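Speaker notes - "A Door With a Number On It"
Land and housing session, 30 minutes including questions

Open straight away, no thank-yous. Say the number: 269. That's how many households on the Jaunzems riverbank have no street address. No address means no water meter in your own name, and it means the school enrollment form comes back with a box circled in red.

Pause. Let them do the math on how many kids that is.

Then the good part, and go ahead and be excited about it, because it's exciting! In January the district accepted the first batch of occupancy papers from the riverbank. Families who had been called "temporary" for a generation got a sheet of paper with a stamp and a plot number. One woman had hers framed before the ink on the receipt book was dry (pause for the laugh, it usually gets one).

Background, keep it short. The riverbank was railroad land. The railroad left, the workers stayed, their cousins came, and the land passed to the district with everyone still living on it. Three plans to move people to Mikari were drawn up. Mikari is a fine place, but it's two bus rides from the fish market, and the fish market is where the work is. Say "two bus rides" slowly.

What changed: residents made their own map. They walked every lane with a tape measure and wrote down who lived where, which walls were shared, where the drains ran. Dirix, the survey firm, checked it against the old railroad plans and found it matched better than the district's own. I love this part. Don't rush it. 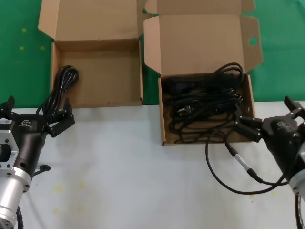 Does an occupancy paper make a family the owner of the land? It gives them the right to stay and to pass that right on to their children, but the land itself still belongs to the district.

Spend a minute on that difference, people mix it up every time. You can't sell the plot. You can fix the roof, put in a proper bathroom, and sign up for water under your own name. For most families I've talked with, that was the whole list anyway.

The 90 days. After a notice goes up, anyone can object for 90 days. Most objections so far have been about fences and shared steps - neighbors, not developers. They get settled at the Notance hall, usually in an evening, usually with a lot of tea. Tell the story of the two brothers and the mango tree if we're on time. Skip it if we're past the halfway mark.

What's still stuck (be straight about this):
The 4 lanes closest to the water are inside the flood line and aren't covered.
Renters aren't covered either, only the household head.
Papers in a husband's name alone. The form has room for two names now, but older claims have to be filed again.

On the flood lanes: the district wants them cleared, residents want the bank raised. Both sides have drawings. Put the question to the room, and wait. Somebody here has worked on a riverbank before and I really want to hear from them.

Last thing before questions: the residents' map is pinned up by the coffee table, full size, pencil corrections and all. Go look at it in the break. Find the mango tree.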